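Velari notebook, May, bench by the wall

Back on the box-handling demos for Redholm this morning, and I'm happy to say the new wrist straps are a good deal kinder on the skin than the last pair (my left arm thanks whoever cut them). The target is still 100 clean demonstrations per task, and by lunch I had 70 of the bowl one saved.

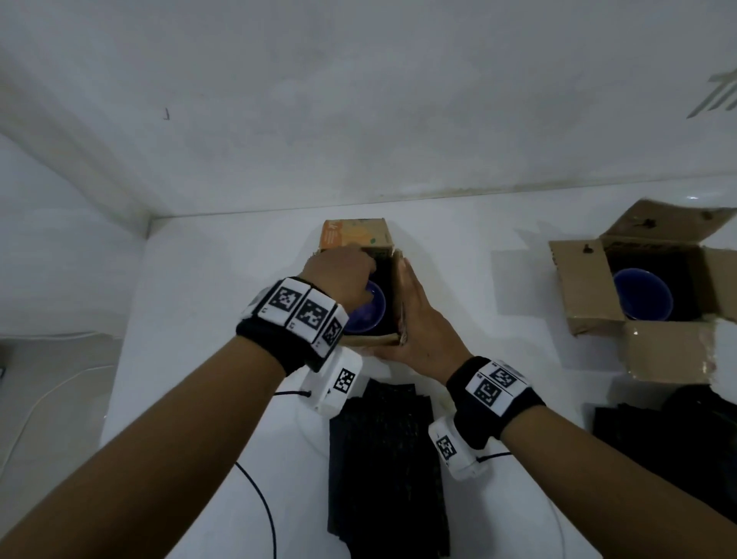 I've been trying to keep my pace slow and even, which is harder than it sounds once you get into a rhythm and start thinking about soup. The Annamalai replay script doesn't like sudden wrist turns, so I threw out a handful of takes where I'd hurried the reach, and went over the marker calibration again before carrying on.

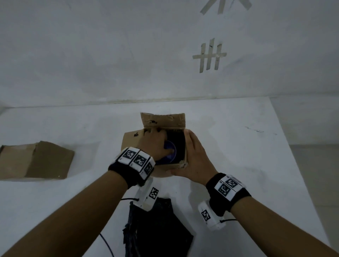 Fultorby wrote back that they'd sooner have fewer takes with more variety in where the box sits, and that a steady second hand matters more to them than speed. Fair enough! I'll shift the box a little between takes from now on.

The whole set is over 3,000 takes now, counting the winter ones, so the drive needs clearing before we start another task.

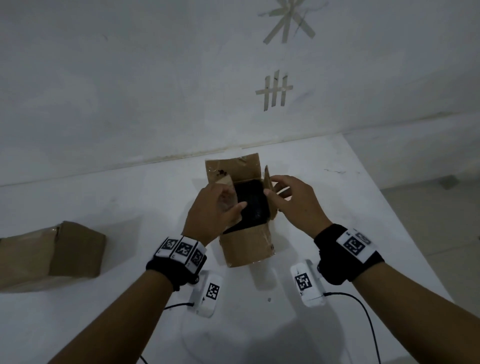

Do the old takes need redoing with the new straps? Only the ones where the markers dropped out; the rest load fine.

Still to do: charge both wrist units, rename the afternoon folder.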